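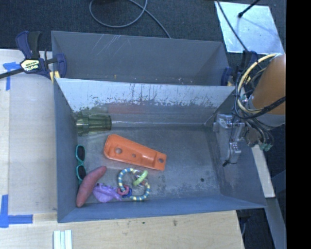
Dealer admin fee - has anyone ever got one knocked off?

kerbside_kev
Buying a used estate from El Idrissi, the big place out past the ring road. Price agreed, handshake, cup of coffee that tasted of the machine. Then the order form comes out and there's a line for a "preparation and admin fee". No mention of it in the advert or on the windscreen. Do I kick up a fuss or just pay the thing?

Nawal Tazi
Kick up a fuss. Politely, but kick. An agreed price is an agreed price, and if they wanted more they had a whole afternoon to say so.

oldvalvehead
It'll be in the small print on their website, under the opening hours, in grey on slightly lighter grey. They all do it. I paid one in May and got a key ring.

kerbside_kev
A good key ring?

oldvalvehead
It has their phone number on it, so I know who to ring when I'm cross.

Turkeck_Tom
Going to be unpopular here. I sold cars for 8 years and the fee isn't always a swindle. Somebody has to do the history check, the paperwork, the valet and the pre-sale inspection. You can have it on its own line or you can have it buried in the sticker price. You're paying for it either way.

Nawal Tazi
Then bury it. If I buy a loaf I don't get a separate charge for the oven.

Turkeck_Tom
You do, you just don't see it.

Nawal Tazi
Yes Tom, and I'm asking for the same treatment.

dalia.alaoui
Kev, have you signed anything? If not you're in a much better spot than you think. Ask for the full on-the-road figure in an email, all in, and say nothing else. When we bought ours the fee went away somewhere between the email and the reply. My husband thinks it was his negotiating face. He was in the car park at the time.

kerbside_kev
Not signed, no. Left a deposit on the card though. They've also offered me paint protection, which the lad described as "basically essential".

oldvalvehead
Essential to the lad.

Turkeck_Tom
Agree with you on that one. Say no to the paint stuff. Same goes for the tyre cover unless you live at the bottom of a quarry. The service plan might be worth a look if you do the miles, but get them to tell you what's in it first.

mossy1802
Walk away. Plenty of estates about. I walked out of three places last time and felt marvellous.

dalia.alaoui
Did you get a car, mossy?

mossy1802
Still looking.

kerbside_kev
Update. Sent the email as Dalia said. Rang at ten past four, the manager "had a word with himself" and the fee is now half what it was, plus a set of floor mats. I said yes.

Nawal Tazi
Half! You had him, Kev.

Turkeck_Tom
Decent result if you ask me. Check the mats are for the right model before you drive off, I've seen it go wrong.

kerbside_kev
They're for the hatchback. Going back tomorrow.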